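Two pairs of grippers go head to head at Plirkton

The long bench at the back of the Plirkton workshop has been busy since early November, and if you have walked past in the late afternoon you will probably have heard the motors humming away and perhaps a small cheer or a groan to go with them. The team has been comparing two sets of grippers on the same pair of arms, and the results of the first round are now in – with a few surprises for those of us who thought we knew how it would go.

The two contenders are the Prulard, a plain parallel gripper that has been the house standard for a good while now, and the Shin, a newer design with softer finger pads and a slower, gentler close. Both were run from the same controller, with the same software (our own Mornonance package, for those who like to know these things), so that any difference would come down to the hands themselves.

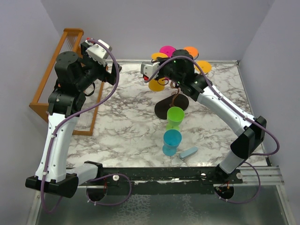
Plirkton Workshop News Desk

For the test, the team settled on kitchen things, partly for the fun of it and partly because they are a good deal harder to handle than the foam blocks we used to practice with. The cup stand has become everyone's favorite. Its stem is thin, the colored discs sit close together around the top, and a gripper that comes in even slightly crooked will nudge two of them while reaching for one. The plastic goblets bring their own trouble, with a wide rim above and a narrow stem below, so the arm has to make up its mind where to take hold.

Each gripper set was given 100 attempts at lifting a goblet and setting it down again upright. The Prulard managed 90 of them, and it did so at a very brisk pace, which pleased its many fans in the building. The Shin also managed 90, and I am told the score was checked twice before anyone would believe it!

Where the two parted ways was at the stand. The Shin was the steadier of the pair when it had to work in among the discs, and it came away with fewer bumps to the neighbors. It did take its time over it, though, and a full run with the Shin lasted 33 minutes longer than the same run with the Prulard. Whether that matters depends a good deal on what you want an arm to do all day, and there were warm words for both sides over coffee.

The cables came in for some discussion too. Longer loops give the wrists more room to turn, but they also need watching when both arms reach toward the center together, and the team plans to try a different set of clips before the next round.

That next round will stick with the goblets and the stand, and will add a handover from one arm to the other, with a mixed pairing of one Prulard and one Shin. Anyone in the building who would like to come and watch is very welcome – the sessions start at three, and there are usually cookies if you get there early enough.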